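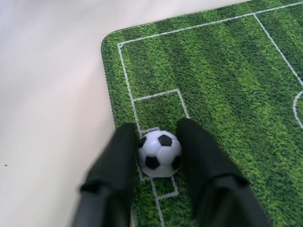 Ball between the fingers, in front of goal on the soccer mat.

So it's budget season again, and I have spent most of July with a spreadsheet open and a cold coffee next to it. The good news first: the second arm is approved! Denise Oakley signed off on the Mayrhofer quote, and the order goes in as soon as Prinow confirm they can deliver to the Wirkovby site (their van wouldn't do our loading dock last time, long story).

What I want from you now is your wish list for the small stuff. I have 1136 left in the accessories line, and I'd like 300 of that held back for spare fingers and grip pads - we always order those too late and then pay for express shipping. The rest is open. Mats, balls, better lamps, a decent cable tray, whatever would make your bench hours easier.

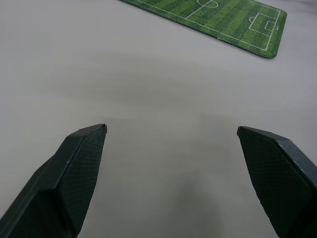 Gripper open over the table, with the pitch off to the right.

One thing I'd love opinions on is table size. The Sesen bench comes in two widths, and the wider one eats up a big chunk of floor. I lean toward wide, so we can leave a mat set up at one side and still have bare table to work on, but I'm not the one squeezing past it every morning!

Send me your list by the 19th, please, with a link and a price for each item. I place the order on the 20th.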